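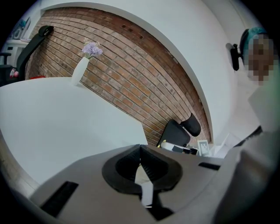 Do I really have to wipe the pads every time, or is that just fussiness? So ran a reader's comment on last month's page, and it went on to say that a kitchen towel folds the same whether the fingers holding it are clean or a bit grubby, and that a robot learning from the recording surely wouldn't know the difference.

It's a fair question, and I used to think the same way! For picking up one towel, grubby pads are fine. The trouble comes over a long afternoon, when the grip slowly gets slicker and you start squeezing harder and going in deeper to make up for it, without noticing. By evening you're teaching a different fold from the one you taught at lunch. So yes, wipe them, and the rest of this page is more in the same spirit: small housekeeping habits for anyone collecting hand-held gripper demonstrations at a table, learned over one long season on the Tamgate towel project (and a few habits we had to unlearn).

## What we were trying to find out

Most of you come here for the sharpening and the drawer liners, so I'll keep the background short. A person does a chore with a gripper in the hand, the camera on it records what the hand saw and how it moved, and a robot arm is later trained on those recordings. Our question was a homely one. If you have a fixed number of hours, is it better to record as many folds as you can, or to record fewer and look after them?

We ended up with 2,405 recordings in all. From those we put together a hand-sorted set of 1,000, throwing out the ones with fumbled starts, towels already half folded, or a long pause in the middle while somebody thought about lunch. Then we trained on each pile with the same settings and let the arm try 100 towels per pile.

The sorted pile got 81 of them folded to our standard, and the full pile got 74. I wouldn't hang a whole theory on that. It was one kind of towel, in one room, and a second round might well shrink the gap. Still, it was enough to change how I spend my afternoons, and sorting is a good deal kinder on the wrist than folding.

## Habits at the table

**Wipe the pads between batches.** A barely damp cotton cloth, then a dry one. Textured pads hold lint down in the pattern, and a soft toothbrush gets it out. Please don't use furniture polish or anything with silicone in it. We lost most of a day to a well-meant squirt of it, because the towels kept sliding out at the second corner.

**Start from the same place.** Put your hand somewhere you can find again without looking, and hold still for a slow breath before you move. Those quiet first moments make sorting so much easier later on. I like to begin above the near edge of the table, elbow tucked in.

**Move like you're handing someone a full cup.** Quick jabs look efficient and they make terrible teachers. If you catch yourself rushing, stop and have a drink of water.

**Iron nothing.** We began with beautifully pressed towels and the arm was lost the first time it met an ordinary one. Use them as they come out of the basket, creases and all, and shake each one out before laying it down.

**Leave the room alone during a batch, and change it between batches.** A camera with a very wide view takes in the walls and the chairs along with your towel, so don't go nudging furniture halfway through. When the batch is done, by all means move something, or turn the table a little. We wanted the arm to care about the towel, and a room that never changes at all gives it other things to lean on. 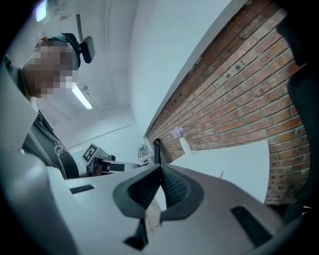

*Photo: Tamgate workshop notes, used with thanks.*

## Looking after the recordings

Sort on the same day if you possibly can. I know, I know, at the end of a session all you want is to put your feet up. But you still remember which fold went wrong and why, and by the next morning they all look alike. We use Rurnent to flip through them, mostly for its big thumbnail view, though any viewer that lets you step along quickly will do.

We kept 3 piles: keep, drop, and "ask me again." The last one matters more than it sounds. When I forced myself to choose at once I got stricter and stricter as I tired, and I was throwing out perfectly good folds near the end. Anything doubtful now goes in the third pile and gets a fresh look after breakfast.

Don't drop every recording with a slip in it, either. If the towel slid and you calmly picked it up again, keep that one! In an early try we had been too tidy and left those out, and the arm would lose a corner and just carry on folding the air. Putting the recoveries back was the only change we made before the next try, and it went back for the dropped corner far more often.

## Odds and ends

- Blue painter's tape marks a table nicely and peels off clean. Take it up before you go home, or it starts to leave a gummy line.
- Wash new towels a few times first. The finish they come with makes them stiff.
- A rubber mat under your feet is worth every penny by three in the afternoon.
- Write down which towels you used. The Porumano ones with the woven stripe shrank more in one direction, and our October folds stopped matching the earlier ones until we worked out what had happened.
- Keep a spare set of pads in a jar with the lid on, and label the jar.

Next month I'll be back to cast iron, with the answer to the vinegar question that so many of you sent in.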